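## Resource kits for the Daily Living Skills program

The Grondenness Learning Centre has completed its review of the tabletop resource kits used in the Daily Living Skills program. The kits support participants who are practising everyday kitchen tasks such as setting a place, putting away groceries and wiping down a table after a meal. They were last revised three years ago, and a number of items had become worn or had gone missing from their tubs.

Under the revised arrangements, each kit will hold a plate, a cloth, a small selection of toy food and a few familiar pantry items. Program coordinator Carleen Doolan has asked that real household packaging be kept alongside the toy pieces wherever practicable, as participants in the March workshops found it easier to sort things they recognised from their own cupboards. Sauce bottles, cereal boxes and tea tins are all suitable. Glass jars are not to be used.

A total of 30 kits will be available for loan from the Brodska Room. Bookings may be made at the front counter or by telephoning extension 593, and kits may be kept for up to two weeks. Borrowers are asked to observe the following:

- Wipe all toy food with a damp cloth and allow it to dry before packing.
- Return fabric items unfolded in the mesh bag so they can be laundered.
- Place plates at the bottom of the tub, with bottles on their sides.
- Note any missing or damaged pieces on the yellow card inside the lid.

Households wishing to donate items are welcome to do so until the end of term. The Centre is particularly short of plain-coloured cloths and shallow plates with a raised rim – patterned crockery has proved distracting for some participants and will not be accepted on this occasion. Toy fruit in good condition is also sought. Donations should be left at the Bittencourt Street entrance, marked to the attention of Mahtab Abbasi.

A revised activity guide accompanies each kit. It sets out four table-clearing exercises in order of difficulty, beginning with moving a single item from the plate and ending with a full clear and wipe-down. Printed copies may be collected from the counter, and large-print copies are available on request.
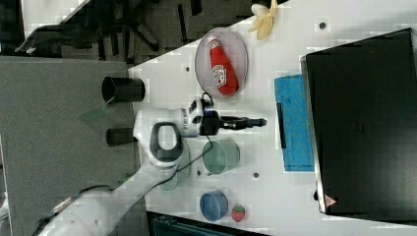

*Tabletop items, including a ketchup bottle on a plate, a toy banana and a blue cloth.*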